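Ticket: Sticky keys and a wandering clock on the Davside office computer
Status: Solved
Opened by: Valter Godinho
Opened: 9/20/25

Hi everyone! I manage the desk at Davside and I have a fun one for you. Our office computer runs Nondano, the booking calendar, and for a while now the clock on it has been drifting. It starts fine in the morning and by closing time it is 6 minutes slow. Bookings then get stamped with the wrong time, and the reminder emails go out late. On top of that, the keyboard repeats letters, so I get "Cowieee" every time I type our supplier's name.

I love this old computer and would like to keep it going, so I'm happy to try anything.

What I have tried so far:
Restarted it (twice)
Set the clock by hand
Cleaned the keyboard with a soft brush
Swapped the USB port for the keyboard

Update from Valter Godinho

The brush helped! The repeated letters are much better, only the E does it now. The clock is still slow. I set it again at lunch and it had lost 2 minutes by the middle of the afternoon.

I also looked in the Nondano settings and found a page called Time Source that I never knew existed. It is set to "Local". There is another choice called "Network", but when I pick it and press Save, the page goes back to "Local". No error message, it just flips back. Is it meant to do that?

Update from Valter Godinho

More testing, and I'm getting into this now. I unplugged the computer overnight and in the morning it thought it was November. So I suppose the little battery inside has had enough? I have never opened the case but I have a screwdriver and a lot of good will.

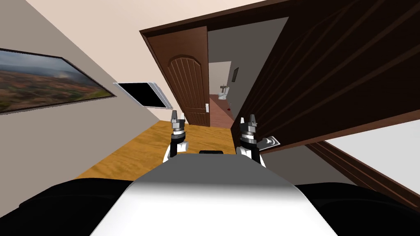
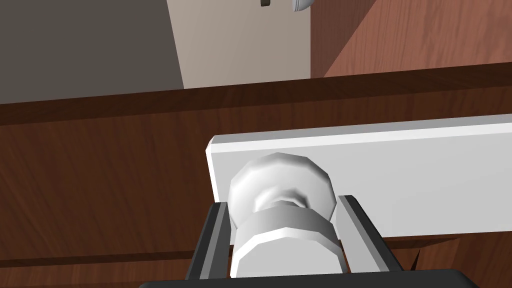
Hae-won Na

Hi Valter, great notes, they make this so much easier. Waking up in the wrong month after a night without power nearly always means the coin battery on the main board is flat. Please change that first. Shut down, pull the plug, hold the power button in for a few seconds, then slide the side panel off. The battery is a flat silver disc in a round holder. Take a picture of it before you lift it out so you know which side faces up.

About the setting that flips back: Nondano won't save "Network" unless the Windows time service is running. Open Services, find Windows Time, set it to Automatic and press Start. Then go back to Time Source and save again. Let me know how both steps go, and leave it running for a full day before you judge the clock.

Update from Valter Godinho

Done, and what a great afternoon! The side panel was stiff, but the battery came out with a fingernail. I bought a pack of 4 at Skoradska, so we are set for years. Windows Time was on Disabled – no idea who did that, it may well have been me. I set it to Automatic, pressed Start, went back into Nondano, and "Network" stayed put.

I left the computer on all day and checked at closing. The clock matched my phone. I then unplugged it overnight and it came back with the right date.

The E key is still sticky. I pulled the cap off and there was a crumb under it the size of a lentil. It types just fine now, and Cowie has its proper name back on the orders.

Hae-won Na

Wonderful! I'll mark this one solved. One small leftover: the bookings made while the clock was slow keep their old time stamps. If you need them fixed, open the booking list, tick the ones you want and choose Restamp. It takes up to 50 at a time.

Valter Godinho

Restamped the lot. The reminders went out on time this morning. Thank you so much, Hae-won!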